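Ticket 2372: Label printer in the supply room prints every label twice, then sulks
Status: Closed
Opened by: Essam Badawi
Assigned to: Thierry Cordier
Site: Skolholm, second floor
Device: Geson label printer, attached to the Urkholm inventory software

24th June, 8:12
Essam Badawi wrote:
The label printer is printing two of everything. I ask for one shelf label, I get one shelf label and its twin. After the twin it stops with an orange light and won't print again until I open and close the lid. I have opened and closed the lid a lot this morning. Please help before the hinge goes.

8:40
Thierry Cordier wrote:
Thanks, Essam. Can you check the Copies box in the Urkholm print window? It likes to remember things from the last person.

8:51
Essam Badawi wrote:
Copies is set to 1. I also set it to 0 to see if that would give me one. It gave me one, and an orange light. I feel this is useful information but I couldn't say how.

9:05
Thierry Cordier wrote:
It is useful, and please don't do it again. Is the roll in there one of the old Geson rolls or one of the Renaud rolls that came in February? The Renaud ones have a wider gap between labels.

9:20
Essam Badawi wrote:
Renaud. The box says 1000 labels. At the current rate that makes 500 labels and 500 souvenirs.

9:34
Thierry Cordier wrote:
OK, that explains the orange light. The printer is looking for the next gap where the old rolls had it, not finding it, and giving up. Steps:
Turn the printer off.
Load the roll and close the lid.
Hold the feed button down while you turn it back on, until the light blinks twice.
Let go. It will spit out a few blanks while it measures the gap.
The double printing is probably a separate problem. I'll look at the queue from here.

10:02
Essam Badawi wrote:
Did all that. It spat out a long ribbon of blanks with great confidence and the light is now green. Still printing twins, but it no longer needs me to work the lid, so I have my hands back.
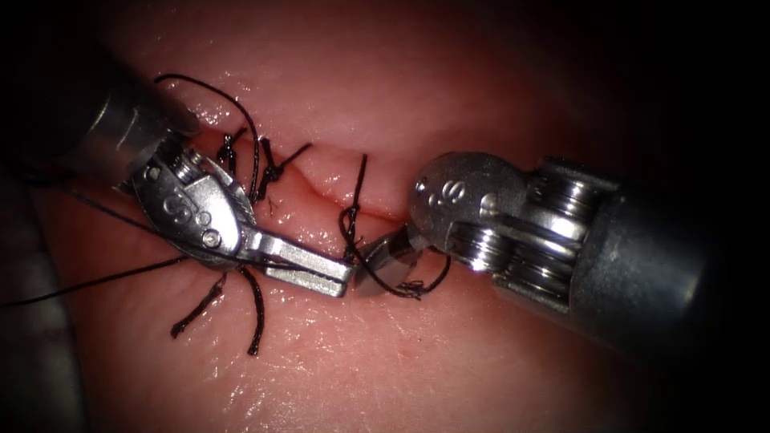

Do I need to reinstall the printer driver to stop the double labels?
Leave the driver alone and check for a second copy of the printer in the list first. If the same device shows up under two names and Urkholm is set to print to the group, each job goes out once per name. Delete the spare entry, restart Urkholm, and print one label to test.

10:30
Thierry Cordier wrote:
Found it. There are two entries, "Supply Room" and "Supply Room (new)". Judging by the settings, "(new)" is the older one. Both are in the default print group. I removed "(new)". Please restart Urkholm and print one.

10:44
Essam Badawi wrote:
One label! A single one. However, the shelf number on it is 304 and I asked for 1797.

10:50
Thierry Cordier wrote:
Is 304 the last label you tried before you wrote in?

10:53
Essam Badawi wrote:
It's the first one I tried today, yes. I see where this is going.

11:06
Thierry Cordier wrote:
The queue was still holding your jobs from this morning – all of them, including the one with zero copies, which it had filed under errors. I've cleared the lot. Try 1797 again.

11:15
Essam Badawi wrote:
1797 printed, once, straight, with the barcode in the middle. The scanner reads it. I've stuck it on the shelf before anything could change its mind.

11:22
Thierry Cordier wrote:
Good. Notes for whoever gets this next: recalibrate when switching between Geson and Renaud rolls, in either direction. Don't add the printer a second time when it goes offline, just power it off and on. Closing.

11:25
Essam Badawi wrote:
What should I do with the duplicates?

11:31
Thierry Cordier wrote:
Bin them, please. If two shelves end up with the same number, that's a new ticket.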